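Paiva Guest House – room safety check, first floor
Checked on 26/04/2020

Smoke alarm, landing: pressed and sounding. Lovely and loud. Battery changed in January.

Smoke alarm, room 8: sounding, though a bit faint for my liking. I've put a new battery in and will try it again before anyone sleeps there.

Window catches: all fine but the one by the stairs, which still sticks in spite of my best efforts with the oil can. Please be gentle with it – I'm asking nicely.

Bedding: care labels read and fire labels on the mattresses still in place. Do keep lamps and phone chargers off the beds, dears, however handy it seems.

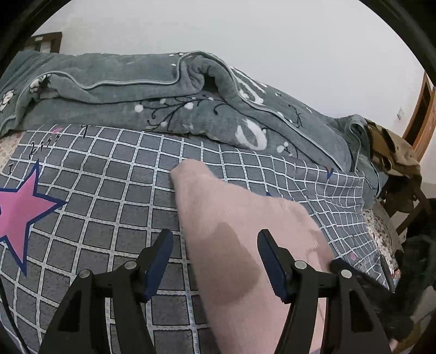
Sosina Gebreyes wonders whether the heater in room 14 ought to come out altogether, as the flex gets warm after an hour or so and she doesn't like the smell. Quite right too, and I've unplugged it and tied a note to the handle.

Extinguisher, tag 847: pin in, needle in the green, bracket a touch loose.

Fire door: closes by itself from wide open. No wedges, please, even on laundry day.

Still to do: bracket screws, stair window, new heater.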